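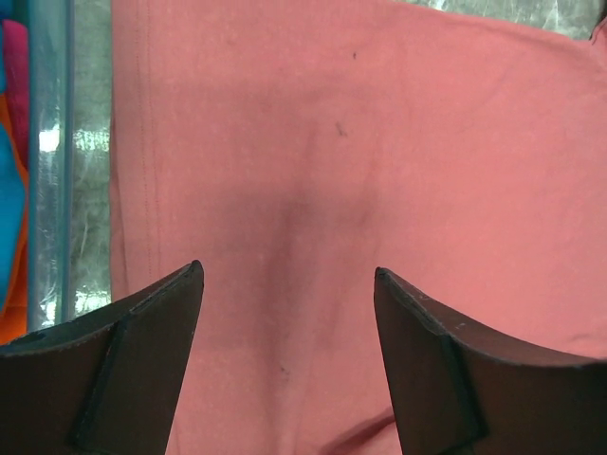

Ein Jahr nichts zum Anziehen gekauft

Angefangen hat es im Oktober, an einem dieser Abende, an denen man eigentlich nur schnell die Sommersachen wegräumen will und dann um halb elf immer noch auf dem Schlafzimmerteppich sitzt, umgeben von Stoff, mit einer kalten Tasse Tee und einer leicht verzweifelten Grundstimmung. Ich hatte den Schrank komplett ausgeräumt, weil ganz hinten eine Stange durchgebrochen war, und auf dem Bett lag ein Berg, der mir bis zur Hüfte ging. Das meiste davon kannte ich noch. Bei manchem musste ich allerdings überlegen, wo ich es herhatte, und eine Bluse (dunkelgrün, mit Schluppe, das Preisschild noch dran) hätte ich vor Gericht als fremdes Eigentum bezeichnet.

An dem Abend habe ich beschlossen, bis zum nächsten Oktober nichts Neues zu kaufen. Keine Kleidung, keine Schuhe, keine Tücher, auch nichts vom Flohmarkt. Unterwäsche und Strümpfe waren erlaubt, falls etwas kaputtging, und für Notfälle habe ich mir 300 Euro in einen Umschlag gelegt, den ich in die Küchenschublade zu den Gummiringen gesteckt habe. Ein paar von euch haben damals in den Kommentaren gefragt, ob ich nach dem Jahr erzähle, wie es war. Das Jahr ist um, also koche ich mir jetzt einen frischen Tee und erzähle.

Die ersten Wochen

Die ersten Wochen waren erstaunlich leicht, das muss ich gleich dazusagen, damit ihr mich nicht für eiserner haltet, als ich bin. Der Schrank war frisch sortiert, ich hatte lauter Dinge wiedergefunden und fühlte mich fast so, als wäre ich gerade einkaufen gewesen. Da war die graue Strickjacke, die ich zwei Winter lang vermisst hatte, ein Leinenrock, den ich nur nie trug, weil der Knopf fehlte, und ein ganzer Stapel T-Shirts, die zuunterst lagen und deshalb nie drankamen. Man zieht ja doch immer an, was oben liegt. Seitdem lege ich frisch Gewaschenes unter den Stapel, das hat meine Mutter schon so gemacht, und ich habe mich als Kind darüber lustig gemacht. Entschuldige, Mama.

Schwierig wurde es im Januar. Da kamen die Mails mit den Prozenten, und ich merkte, wie sehr ich mir das Stöbern als Feierabendbeschäftigung angewöhnt hatte. Ich brauchte gar nichts, ich saß nur auf dem Sofa und legte Sachen in Warenkörbe, so wie andere Leute stricken. Also habe ich an einem verregneten Nachmittag sämtliche Newsletter abbestellt, und das hat länger gedauert als gedacht, weil man bei manchen Läden dreimal bestätigen muss, dass man wirklich gehen möchte, und dann kommt noch ein trauriges Bild von einem Hund. Danach war es stiller im Postfach und nach ein paar Wochen auch in meinem Kopf.
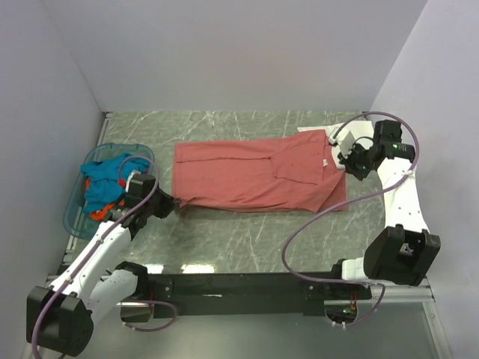

Was mir in der Zeit am meisten geholfen hat, war das Flicken. Ich hatte immer behauptet, ich könne nicht nähen, und für eine Jacke mit Futter stimmt das bis heute. Aber einen Saum umnähen, ein Loch unter der Achsel schließen, einen Knopf so annähen, dass er hält, das lernt man an einem Wochenende, wenn man sich nicht zu fein ist, alles dreimal wieder aufzutrennen. In Grornstead, wo ich seit dem Umzug wohne, gibt es einen kleinen Kurzwarenladen, Cellen heißt er, mit Schubladen bis unter die Decke, und dort habe ich mir Stopfgarn, eine gute Schere und Jerseynadeln gekauft. Die Jerseynadeln sind der eine Tipp, den ich jedem aufdrängen möchte! Mit einer normalen spitzen Nadel piekst man bei T-Shirts die Maschen kaputt, und nach zwei Wäschen hat man neben der geflickten Stelle ein neues Löchlein. Mit den abgerundeten passiert das nicht, und sie kosten fast nichts.

Eine meiner ersten Reparaturen war übrigens eine Katastrophe, das soll hier auch stehen. Ich wollte bei einem Lieblingspulli den Ärmelbund stopfen, hatte den Faden viel zu fest angezogen, und am Ende kam ich mit der Hand nicht mehr durch. Ich habe ihn trotzdem behalten und trage ihn jetzt mit hochgeschobenem Ärmel, aber nur links, was ein wenig verwegen aussieht.

Waschen, aber anders

Der zweite große Brocken war die Wäsche, und darüber könnte ich inzwischen ein eigenes Blog führen. Wenn nichts nachkommt, schaut man plötzlich ganz anders auf das, was da ist. Ich habe früher alles nach einmal Tragen in die Maschine gesteckt, auf 40 Grad, volle Umdrehungen, danach in den Trockner. Kein Wunder, dass die Shirts nach einem Sommer aussahen wie Topflappen. Jetzt hänge ich Pullover nach dem Tragen ans offene Fenster, Jeans wasche ich selten, und T-Shirts drehe ich vorher auf links, vor allem die farbigen. Geschleudert wird sanfter, und der Trockner steht als teures Regal im Keller.

Zum Waschmittel werde ich am häufigsten gefragt. Ich nehme seit dem Frühjahr das flüssige von Loma, ohne Duft, und bin damit zufrieden, es liegt aber vermutlich weniger an der Marke als daran, dass ich nur noch die Hälfte von früher hineinkippe. Weichspüler habe ich ganz gestrichen. Handtücher werden davon sowieso nur flauschig und nehmen dann kein Wasser mehr auf, und beim Sportzeug hält sich der Geruch. Wer es trotzdem weich mag, kann die Sachen noch feucht einmal kräftig ausschlagen, am besten auf dem Balkon und mit Rücksicht auf die Nachbarn unten drunter.

Gebleichte oder ausgewaschene Farben haben mich früher gestört. Inzwischen mag ich sie, so wie man ausgetretene Treppenstufen mag. Ein Rot, das langsam in Richtung Koralle geht, passt im Sommer zu fast allem, und man muss es auch nicht mehr getrennt waschen, weil ohnehin keine Farbe mehr herauskommt. 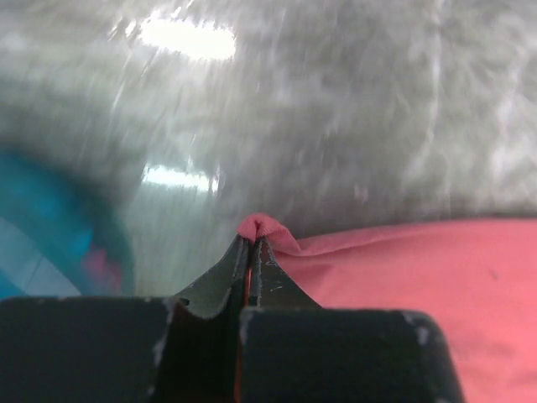
Der Urlaub mit einem einzigen Rucksack

Im Juni bin ich dann übermütig geworden. Wir wollten zwei Wochen wandern gehen, und normalerweise hätte ich vorher eine Liste gemacht mit allem, was mir dafür fehlt: schnell trocknende Hose, leichte Jacke, irgendein Hut. Diesmal gab es nur den Schrank und meinen alten Rucksack mit 55 Litern, bei dem eine Schnalle fehlt. Die Schnalle habe ich durch eine Kordel ersetzt. Als Hose musste eine abgeschnittene Jogginghose herhalten, und die Regenjacke stammte noch aus einer Zeit, in der man Jacken offenbar in Türkis mit Lila für eine gute Idee hielt. Dafür hat man mich im Nebel immer gefunden.

Gepackt habe ich vier Oberteile, und auch das war eins zu viel. Abends wurde im Waschbecken ausgewaschen, ins Handtuch gerollt, draufgekniet und über die Stuhllehne gehängt. Bei 18 Grad in der Hütte war morgens meist alles trocken, bis auf die dicken Socken, die baumelten dann beim Gehen hinten am Rucksack. Ich erzähle das so ausführlich, weil ich vorher wirklich dachte, ich bräuchte für jeden Anlass die passende Ausrüstung. Ich hatte eine herrliche Zeit, und auf den Fotos sehe ich zwei Wochen lang aus wie immer.

Einmal bin ich schwach geworden, das gehört auch in die Beichte. In dem Städtchen, in dem wir den Bus verpasst hatten, gab es einen Laden mit handgewebten Schals, und einer davon war in genau dem Senfgelb, nach dem ich seit Jahren suche. Ich habe ihn dreimal angefasst, zweimal zurückgelegt und bin dann ein Eis essen gegangen. Als ich wiederkam, war geschlossen. Ich denke noch manchmal an ihn.

Und der Umschlag?

Aus dem Umschlag habe ich im Laufe des Jahres zwei Dinge bezahlt. Das eine waren neue Sohlen für die Winterstiefel, das andere eine Änderungsschneiderin, die mir den Wollmantel enger gemacht und das Futter ersetzt hat. Der Mantel hing jahrelang nur da, weil er an den Schultern aussah, als hätte ich ihn mir von einem Seemann geliehen, und jetzt werde ich im Treppenhaus darauf angesprochen. Am Ende waren noch 200 Euro übrig. Davon ging ein Teil für Konzertkarten drauf, den Rest habe ich wieder in die Schublade gelegt, er liegt ja gut da.

Aussortiert habe ich natürlich auch. Vieles ging an Song, das ist die Kleiderkammer hinter der Bücherei, die immer am Monatsanfang annimmt und ausdrücklich um saubere, heile Sachen bittet. Bitte haltet euch bei euren Kleiderkammern auch daran, es ist kein schöner Job, anderer Leute ausgeleierte Socken auszusortieren. Was zu kaputt war, ist bei mir zu Putzlappen geworden. Alte Baumwollshirts sind dafür wunderbar, man schneidet sie einmal an den Seiten auf, trennt die Ärmel ab und hat Lappen, die auf Fensterscheiben keine Fusseln lassen. Ich habe jetzt allerdings so viele davon, dass ich bis zur Rente Fenster putzen könnte, und das habe ich wirklich nicht vor.

Weil ich nach dem letzten Zwischenbericht so viele Nachrichten bekommen habe, beantworte ich zum Schluss noch ein paar davon an dieser Stelle. 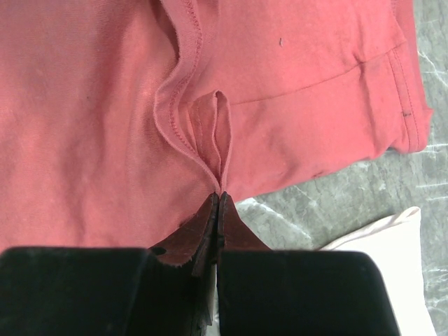 Wie flickst du ein kleines Loch im T-Shirt, ohne dass man es gleich sieht?

Mit einem einzelnen Faden Nähgarn in möglichst ähnlicher Farbe, einer dünnen Jerseynadel und viel Licht. Ich drehe das Shirt auf links, fasse die kleinen Maschen am Lochrand nacheinander auf und ziehe den Faden erst ganz zum Schluss vorsichtig zusammen. Bei allem, was größer ist als eine Linse, lege ich von innen ein Stückchen Jersey unter.

Was war das Schwerste?

Geschenkte Gutscheine. Ich habe zum Geburtstag zwei bekommen, beide lieb gemeint, und sie hingen monatelang am Kühlschrank und schauten mich an. Einen habe ich weiterverschenkt, den anderen in Bettwäsche umgesetzt, und über die Frage, ob Bettwäsche zählt, haben wir zu Hause länger gestritten als über den letzten Urlaub.

Hast du nach dem Jahr gleich etwas gekauft?

Einen Schlafanzug. Der alte hatte am Hosenboden so viele Flicken, dass er knisterte.

Ob ich noch ein Jahr dranhänge, weiß ich nicht. Im Moment gehe ich einfach weiter an den Schaufenstern vorbei, aus Gewohnheit, und wenn mir doch einmal ein senfgelber Schal begegnet, dann nehme ich ihn mit. Als Nächstes kommt hier erst einmal der versprochene Beitrag über Motten — ich sammle noch, schreibt mir also gern, was bei euch geholfen hat, Zedernholz oder Lavendel oder lautes Schimpfen vor der offenen Schranktür.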